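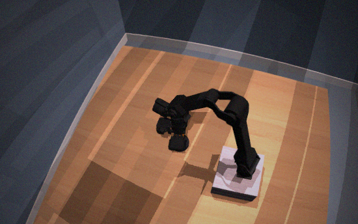 By the Pendum Press Office
08/01/2025

Pendum opens orders for Niven, a planning service for first robot arms

JALELERO – Pendum is now taking orders for Niven, a planning service for small manufacturers that want to budget for a robot arm before they sign for one. The price is $3,638 per work cell, and a finished plan is delivered in 7 weeks.

Each plan starts with a simulated cell. Pendum sets up one arm on a fixed base, with the gripper facing down over a wooden work surface, and checks reach and clearance against the floor space the customer has. Parts, fixtures and guarding are added after that, once the customer has settled on a base position.

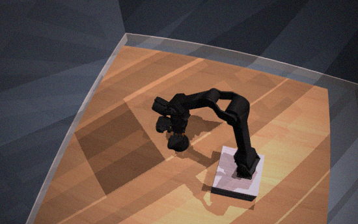 From the Niven planning desk, Pendum

Buyers often get a quote for the arm and find the rest of the costs later. A Niven plan lists them on one sheet: arm, gripper, mounting, barriers, electrical work, training and spare parts. It also covers service for the first 4 years, split by budget year so it can go straight into a capital request.

Customers may change the layout twice at no charge. Further changes are billed by the hour. Pendum does not sell arms and takes no commission from the companies that do.

The service was tested in July with Luster, a maker of lamp fittings in Jalelero. Its plan ran to 68 line items. Luster moved the arm's base closer to the work area after the first layout and put off buying a second gripper until next year. 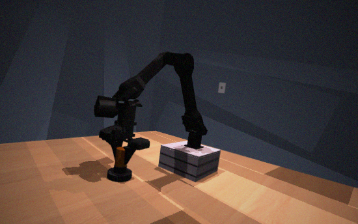 Luster said in a written comment that the training and electrical lines were the ones missing from its own draft budget, and that it would have liked the floor drawings earlier, "before we had the outlets priced." It plans to put its order for the arm out to bid with the Niven sheet attached.

Pendum will now send floor drawings in the second week of each project.

Orders and sample cost sheets are available from the Pendum office in Jalelero.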